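How We Look After Gitley the Robot

Hi! My name's Farah Kwok and I look after a robot called Gitley. My favourite thing about Gitley is the fingers. People get the most excited about the arms, which are shiny silver and bend in lots of places (fair enough, they're great), but an arm without good fingers is just a very expensive stick.

So I'm going to tell you about Thursday, which is finger day.

Every Thursday at 9 in the morning I make a cup of tea and start with the coverings. Gitley's fingers have little bumps all over them, a bit like the bottoms of those socks that stop you skating across the kitchen floor. The bumps help them hang on. Dust is the enemy! If dust fills up the gaps between the bumps, things start to slip, so I wipe each finger with a damp cloth and let it dry while I drink my tea.

Then comes the squeeze test. I like to use something made of foam, because foam squashes and pops back into shape and it doesn't matter if we get it a bit wrong.
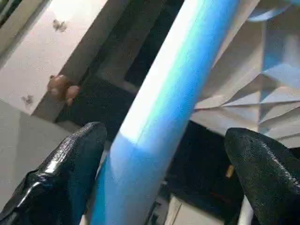
Gitley's fingers on either side of a blue foam rod.

Try this at home. Pick up a sponge as gently as you can, using just your thumb and one finger. Now close your eyes and do it again. You still know how hard you're squeezing, don't you? Your skin tells you. A robot has to be taught that, and the teaching has a big grown-up name: calibration. It means checking that when the robot thinks it has closed its fingers a little bit, it really has closed them a little bit.

I have a checklist for it, written by my friend Sándor Deák, and it has 78 lines. Yes, I read every line, every week. Some are very short. Line 20 only says "Look at the cable."

Cables are a big deal, by the way. They carry power and messages, and they have to bend whenever the arm bends. If one is too tight it gets tugged, and if it's too floppy it can get caught on something.

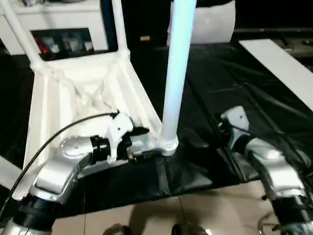
I move the arm very slowly for this part, one joint at a time, and I keep my own hands well out of the way. Shoulder, elbow, wrist, stop. Then the other arm. I listen as well as look. A happy joint makes a soft hum, and a grumpy one makes a clicking noise like a bike with a bent spoke.

After that we move on to cloth, and cloth is HARD. A block stays the same shape wherever you put it, but a sheet has a new shape every time you drop it. There are lumps and folds all over the place, and the robot has to find a good spot to grab. The edge is usually best, if you can find it. I check that both fingertips can get to the same spot at the same time, or else one pushes the cloth away before the other one arrives.
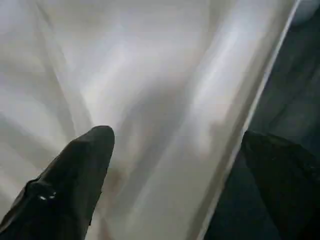
Sándor says you should never test cloth in a hurry, and that if a finger keeps missing, you should check it's on straight before you blame the robot's brain. He's right, too. I once spent a whole afternoon hunting for a mistake in the computer program, and all that time one finger was just a teeny bit crooked. I fixed it with a screwdriver!

I keep count of how many times the fingers open and close. When they get to 800 I take the coverings off and put on fresh ones. The old ones go in a jar on my desk, and you can feel how smooth they've become.

The last job is turning the hand over so the fingers point up at the ceiling. It's like when your dentist asks you to tip your head back. I can get right in around the bottom of each finger and check that nothing has come loose.

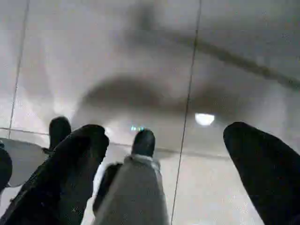
Words to know

Gripper: the part of a robot that holds things, a bit like your hand.

Joint: a place where an arm can bend or turn. You have them too, at your elbows and knees.

Calibration: checking that a machine moves the way it thinks it's moving.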